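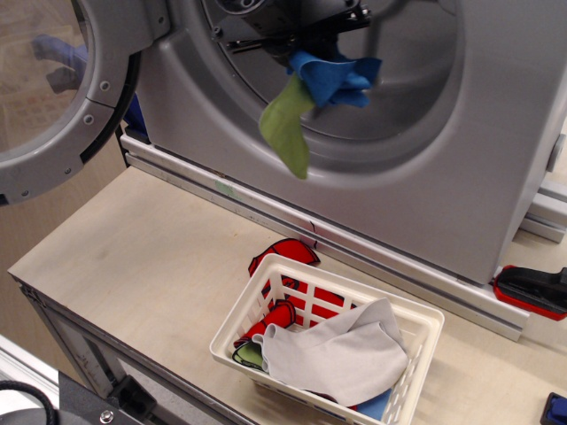

Washing at 30, one year of notes

I moved the household wash from 40 to 30 degrees in April last year and kept a notebook next to the machine. The notebook is now full, so this post is the write-up. The short version is that most things come out the same, towels do not, and the length of the programme matters more than I had assumed.

The water in Sturport is hard. Limescale forms in the kettle within a week of cleaning it, and every dosing table on every packet puts us in the last column. If you live somewhere with soft water, treat my quantities as too high.

The method was plain. One change at a time, left in place for at least ten loads, then a decision. I used the same powder throughout, the Likano own-label one in the cardboard box, apart from four weeks in September when the shop had none and I bought a liquid. Those weeks are marked in the notebook and I have left them out of what follows.

Loading

The drum on our machine will physically take far more than it can wash. I had been filling it until the door needed a push. A full drum moves as one lump: the outer layer gets wet and rubbed, the middle gets wet only. The old rule of leaving a hand's width above the load works, and I now follow it without weighing anything.

Weight is misleading in any case. Two pairs of jeans and a fleece weigh little more than a load of shirts and behave quite differently. The fleece floats, the jeans sink and wrap. I wash denim with denim, or with tea towels, which fill the gaps and do not mind.

Long things are the other trouble. Anything with sleeves or ties winds round its neighbours during the spin, and the load then comes out as a rope. Buttoning shirts made this worse in my trials. Leaving them open and turning them inside out made it better. Tights go in a net bag, closed.

Powder and water

I started at the full hard-water dose and came down in steps. At 30 degrees the powder has less help from heat, and I expected to need more of it. In practice the full dose left white streaks on dark cotton, which I read as undissolved powder. Three quarters of the dose, with the powder put in the drum under the clothes and not in the drawer, gave no streaks and no change in how clean things looked.

A separate water softener is the one extra I kept. It costs less per wash than the powder it replaces. I put it in the drawer and let the machine flush it through.

Fabric softener I have dropped completely. It did nothing for shirts that I could detect, and it made the towels repel water, a poor quality in a towel.

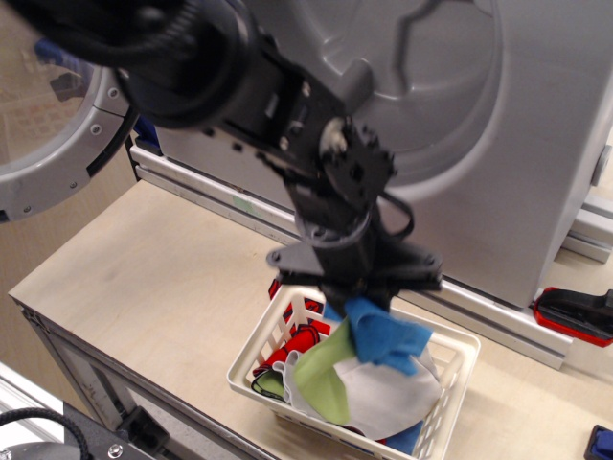
Sorting

Colour sorting turned out to matter less at 30 than at 40. After the first two or three washes of a new garment, hardly any dye came out. I tested this with a strip of white cotton sheet put in with each mixed load, and over the year the strip went from white to a very faint grey. New things in red or dark blue still go in alone at first.

I now sort by drying time. Thin synthetics are dry on the rack in an evening, heavy cotton takes two days in winter, and mixing them means handling the rack twice. Sorting by fabric thickness also gives a better spin, as the load sits evenly against the drum.

Time

The short programme on our machine runs for half an hour and is fine for clothes that have been worn once in an office. It is not fine for anything else. Collars and cuffs kept a visible line after a short wash at 30 and lost it after the long one. The long programme is tedious, but it runs overnight on the delay timer and I am asleep.

Spin speed I raised by one step. More creases, less drip. The creases fall out if the shirts are hung within a quarter of an hour or so – after that they need the iron.

Towels and bedding

Towels at 30 smelt clean when dry and stale when used. I gave it three months and tried soda crystals, a second rinse and drying outside. Outside drying helped, but not enough. Towels, flannels and dishcloths are back at 60, once a week, in a load of their own. Pillowcases join them. Sheets stay at 40.

The machine itself

Low temperatures are hard on the machine. By midsummer the door seal had a grey film in the lower fold and the drawer had gone black at the back. The weekly towel wash has mostly cured this. In addition I wipe the seal after the last load of the day, leave the door and drawer open, and clean the filter every other month. Have a shallow tray ready before opening the filter. A roasting tin holds more than you would think and still not quite enough.

I also run it empty at 90 every three months with 100 grams of citric acid in the drum. Check the handbook first, as some makers advise against it.

Next I intend to look at line drying in winter, for which I have bought a hygrometer and a second notebook.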